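Nishad 8 gets its update in January, older model must wait

Owners of the Nishad 8 will receive the next big system update in January, the phone maker Prasar confirmed on Sat 29 June. The news is less happy for people who still use the Nishad 7. Their phone will get the update later, and the company did not want to give a month.

The new version brings a simpler settings menu, a better call filter and a battery mode for long trips. Prasar says the download is larger than usual, and it advises users to connect to Wi-Fi and charge the phone before they start. Photos and messages stay on the device during the installation, but the company still recommends a backup.

"We prefer to be slow and correct," said Sólveig Grímsdóttir, head of software at Prasar. "The last update came out too early for some of our users, and we heard their complaints very clearly."

Those complaints were about the alarm clock, which on some phones stayed silent after a restart. Prasar fixed the problem with a small patch, but it took longer than many customers had expected. On the company's support forum, the discussion of the alarm grew to 2,412 messages before it was closed.
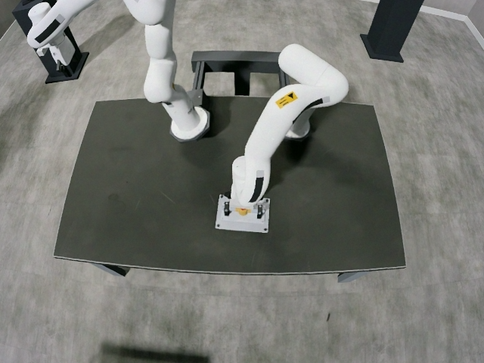
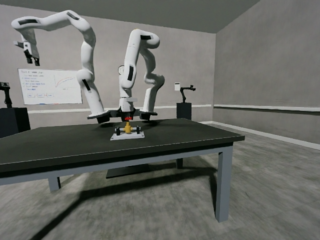 Two white robot arms on a dark gray table, in computer-rendered views.

For the Nishad 7, the situation is more complicated. The phone has less memory than its successor, and the new battery mode does not run well on it yet. Prasar is now deciding if it should leave this feature out for the older model or keep working on it. Security patches will continue for both phones as before.

A test version will be offered first to customers in Trorkby and Flenstead, where the company has its own repair shops. Anyone who joins the test can go back to the old system at one of these shops without paying. The test list has 107 places, and registration is made through the Prasar account page.

Iraís Aguirre, who runs a phone store in Flenstead, welcomed the test but would like to see a clear promise for the older phone. "Many of my customers bought the Nishad 7 last year," she said. "For them it is still a new phone. They ask me every week when the update comes, and I have no answer."

Prasar said it will publish the full list of changes on its support page before the test begins. The price of both models stays the same.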